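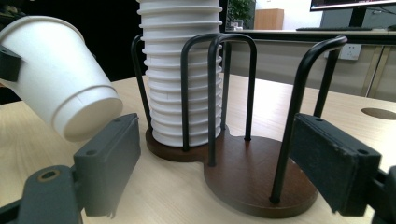
*Paper cups in the two-place rack, rear place stocked.*

# Cup rack notes

Notes and data card for the paper cup folder in the Prindcombe tearoom collection. The folder covers one small job: keeping single-use paper cups upright, clean and easy to grab in a black wire and wood rack. It sits beside the folders for tea canisters, spoons and napkins, and uses the same file layout.

Maintained by Rhona Kerr. Last tidied in September.

## What's in the folder

| Item | Count |
|---|---|
| Still pictures, all folders | 1,567 |
| Short written notes, this folder | 29 |
| Restocking write-ups, this folder | 11 |

The written notes are plain text, one per file. Most are a paragraph or less. The restocking write-ups are longer and follow the order in which the job was done, including the bits that went wrong.

## The rack

The base is dark brown wood in a figure-eight outline, with a smaller round platform and a larger one. Black wire loops stand up from it and keep the cups from leaning. In these notes the smaller platform is called `rear` and the larger one `front`, whichever way the rack happens to be turned on the counter.

- `rear` is for the everyday white cups, stacked inside one another.
- `front` is the spare place. We have used it for lids, for a second stack, and for nothing at all.

Older notes say `small` and `big`. They mean the same thing and I haven't gone back to change them.

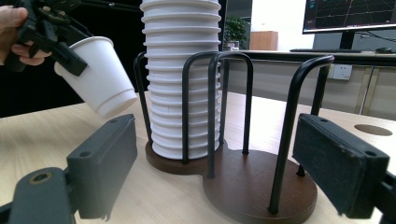

Cups go in nested, and they all face the same way within a stack. Mixed stacks jam. If you find one, take the whole stack out and sort it on a clean tray before putting any of it back.

## Restocking

1. Wash and dry your hands.
2. Wipe the wooden base with a barely damp cloth and let it dry. Don't soak it.
3. Open one sleeve at a time. We buy the Thongdee plain white in sleeves of 20.
4. Hold cups by the base end and keep fingers off the rolled rim.
5. Lower them between the wires. Pushing from above crushes the rims and then they won't separate.
6. Throw out any cup with a bent rim or a split seam.

Part sleeves go back in the cupboard with the end folded over. The Brastberg cups have a slightly wider mouth and shouldn't be nested with the Thongdee ones. They will go together, but two come away whenever you reach for one.

## Words used in the notes

- `nested`: cups sitting one inside another
- `single`: one cup apart from the stack
- `stack`: nested cups standing in the rack
- `loop`: one of the bent black wires
- `rim`: the rolled edge you drink from
- `jam`: cups that won't come apart with a light pull

Colour is written as plain words (white, brown, black). Please don't add shade names.

## Known problems

- Stack height was recorded by eye in the early notes, as `low`, `half` or `tall`. Treat it as a rough guide.
- Two write-ups describe the rack we had before this one, a plastic tube made by Wisesard that fixed to the wall. They're marked `old-rack` in the first line.
- Cup size is missing from several notes. I've left the field blank where I couldn't check it.
- The pictures are mostly white cups. Anyone looking for printed or coloured cups won't find much.

## Adding to the folder

Copy `template.txt`, fill in what you know and leave the rest blank. Name the file with the place and the job, for example `rear-restock` or `front-wipe`. If a name is taken, add a number to the end.

Spelling is Australian. Corrections can go straight into the file, with your initials at the bottom.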